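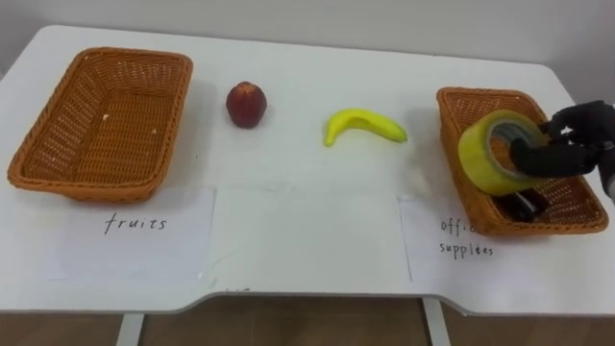

Page 9 of 50

**ansel_pruitt** - 2023-12-26
Second coat of Sostik hardwax on the pine shelf still marks under a mug. Sanded to 200 first. Do I need to go finer?

**Stonelus**
No. 200 is fine for wax. Too much product per coat is the usual cause. Buff off the excess after 9 minutes.

**rarneck**
Disagree on the grit. I stop at 1000 on pine and get no rings. 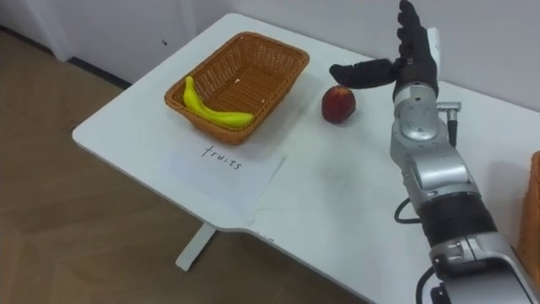 **Ignacio Bellamy**
At 1000 the surface is burnished and the wax has nothing to hold. Strip one end, go back to 200, thin coat, then compare.

**ansel_pruitt**
Will test both on an offcut.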